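Tultik

Tultik is a collectible card game for two teams of two, designed by Kiran Bhardwaj and published by Singhal Games. It is played with 60-card decks and is best known for its partnership rules, which forbid teammates from discussing their hands, and for the large body of foot-tapping, throat-clearing and meaningful sighing that has grown up around that prohibition.

Gameplay

Each player brings a deck and sits opposite a partner. The two partners share a life total of 34, a number Bhardwaj has said was chosen because it was the highest her first set of counters could show. Players draw a card, develop their resources (called wells), and may then cast one spell from hand. A second spell can be cast only if the partner agrees to skip theirs on the coming turn. The agreement is given by turning a card sideways. Speaking is a foul.

Combat is resolved by the defending team, who choose which of their creatures block and in what order. Attackers that go unblocked deal damage to the shared total. A team loses when its total reaches zero or when either partner needs to draw from an empty deck. The second condition decides very few games but is responsible for most of the arguments.

Cards fall into five types: wells, creatures, spells, fixtures and pacts. Pacts are the signature type. One half of a pact is cast by one player and the other half by the partner, and neither does anything useful alone. The original rulebook called pacts "the heart of the game." Tournament players largely left them at home for the first three sets.

History

Bhardwaj developed the game as an alternative to the two-player card games popular at her local store in Plitton, where she felt that people who arrived with friends spent the evening ignoring them. Early versions allowed open conversation between partners. Playtesters found that in practice the more experienced player ran both hands while the other one fetched drinks, and the talking rule was introduced soon after.

The first set was printed in a run of 700 boxes. It sold slowly until a group of regulars at the Cellavside game hall took it up as a late-night side event, starting after the main tournament had cleared out and finishing whenever the building's lights were switched off. Several of the strategies still in use date from this period, including the so-called Cellavside opening, in which both partners do nothing for two turns and look confident.

The second set, Low Tide, introduced fixtures and a revised rulebook. The revision ran longer than the original and its errata ran longer than the revision. Players generally regard the third set as the point at which the rules settled down, although the section on simultaneous blocking has been rewritten with every release and is expected to be rewritten again.

Organized play

Sanctioned events use Swiss rounds followed by a single-elimination bracket. Matches are best of three, with partners allowed to confer between games but not to exchange cards. The season closes with the Plitton Open, held each March, which awards a trophy and a modest cash prize that winners have traditionally spent on cards.
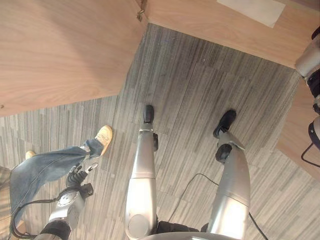

Judging at Tultik events is considered demanding. Besides the usual questions of timing and card interactions, officials must decide whether a cough was a cough. Under the current policy, an involuntary noise carries no penalty, a suspicious noise earns a warning, and a noise that is followed at once by the perfect play earns a game loss. Appeals are heard by the head judge, who is permitted to ask the player to make the noise again.

Strategy

Most competitive teams pair a fast deck with a slow one, so that the first partner can keep the opponents busy while the second assembles something expensive. This arrangement is known as plow and barn. The chief alternative, twin plow, attacks from both seats and tends to win quickly or to be eliminated in time for lunch.

Reception

Reviewers praised the tension of silent partnership and the quality of the card text, and were less kind about the box, which does not hold a sleeved deck. Later printings enlarged the box. Sleeves have also become thicker.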